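Home | Cells | Maintenance | Parts | Contact

Setting up the tool-return cell for a day's work

This page covers the two-arm robot in the pegboard cell at Prurkside. It is for whoever opens the cell in the morning. Allow 19 minutes if nothing needs repair. Last revised 2025-01-11 by Celina Zalewska.

Before you power up

Read the last entry in the cell log. If the previous shift left a fault open, clear it with Rawan Twal before going any further. The main switch stays off until steps 1 to 3 are done.

1. Check the feet. Both feet must sit flat on the concrete, inside the marks. If the robot has been moved since the last run, you will also need to redo the bench height check in step 6.

2. Trace the cables. Start at the wrist and follow each cable back along the arm. The loop at the wrist should be loose enough for a full turn of the joint – if it pulls tight at the end of travel, open the clip and give it more slack. Floor cables go to the side, clear of the feet.

3. Wipe the gripper fingers with a dry cloth. Don't use solvent on the pads. Pads are changed every 400 hours, and the hours go in the log along with your initials.

4. Switch on and home the arms one at a time, left arm first. Stand outside the reach line while they move. Open and close each gripper twice and listen for grinding. A short click at the end of the stroke is normal on the Sovine grippers.

5. Load the task file. The current one is 731. File 1,095 is for the Haddadin bench and has different hook positions, so check the number on the screen before you press Load.

6. Check the bench height. Lower the left gripper at slow speed until the fingers touch the gauge block, then save the value. Repeat with the right. If the two readings disagree by more than the limit printed on the block, stop and level the bench.

7. Lay out the tools. Scissors and pliers go with their handles toward the pegboard and the blades or jaws toward the front edge. The screwdriver can lie at an angle. Put the tape flat. Leave free hooks on the board for whatever has to be hung up, and bring the left gripper in open, beside the scissors, before you start the run.

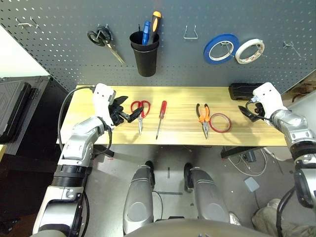

8. Run the first cycle at slow speed with one hand near the stop button. Watch the wrist cables as well as the fingers. If a tool slips in the grip, stop, put it back in its place on the bench and run the cycle again from the start.

If an arm will not home

Check the stop button first, then the connector at the base of the arm. The Brutico connectors in use since November need a firm quarter turn to lock. If the arm still won't home, switch off, write down the fault code and leave the cell off.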